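Tutorials > Perception > Grasp labelling

Finding grasp events in hand-held gripper recordings

By Naledi Ngcobo, 29th May
14 comments | 20 shares

If you record with a hand-held gripper, you end up with long clips and no markers telling you where each grasp starts and stops. Marking them by hand is slow. This page shows how to get a first pass out of the Desuseo toolkit using the finger width signal, and then how to check it against the video.

You will need a working install of Desuseo, one recording folder and a calibration file for your gripper. If you haven't calibrated yet, do Gervásio Peixoto's page on finger calibration first and come back.

Step 1. Load the recording

Open the folder in the toolkit and wait for the index to build. You should get two tracks, one for video and one for finger width. If the width track is missing, the calibration file was not found. Put it in the same folder as the clip and reload.

Step 2. Line up the clocks

The video and the width signal are written by separate processes and drift apart. Close the gripper hard at the start of each recording, find the frame where the fingers meet, and drag the width track until its first drop sits on that frame. On my test clip the offset came to 106 milliseconds. Save it with the recording, as it will be different next time.

Step 3. Smooth the width signal

Use the median filter. A window of five samples is enough for most clips. The averaging filter also works but it rounds off the corners, and then your start times come out early.

Step 4. Set the thresholds

You need two numbers. The first is how fast the fingers must close for the tool to call it a grasp. The second is how long the width must then hold steady. Leave the speed at its default and set the hold to 20 samples.

Thin objects are where this goes wrong. The handle of a spoon or a fork leaves the fingers so close together that the tool reads them as fully shut and throws the grasp away. Lower the "closed" limit to 2 mm and run it again. If you still lose grasps, the calibration is probably off at the narrow end.

Step 5. Run the detector

Press Detect. My clip gave 312 candidate events before filtering, and almost all of the bad ones were short. Sort by length and delete from the top until the events start to look sensible.

Step 6. Check against the video

Jump to the middle frame of each event and look at the fingers. You want to see both pads on the object. Cutlery on a patterned sheet is a good hard case, with shiny metal, plenty of overlap and a busy background. 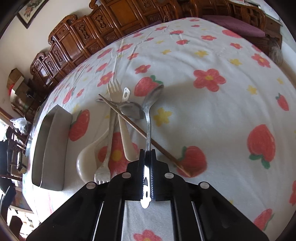
Middle frame of a spoon event, with both finger pads on the lower end of the spoon.

Accept the event with A or reject it with R. If the object is held but the label names one of its neighbours, press L and pick the right one from the list. Overlapping forks and spoons get swapped often.

Step 7. Export

Choose "Events only" unless the training script asks for the full track. Elaine Furtado's loader expects times in seconds, so change the unit box before you save.

Filed under: perception, data tools, grippers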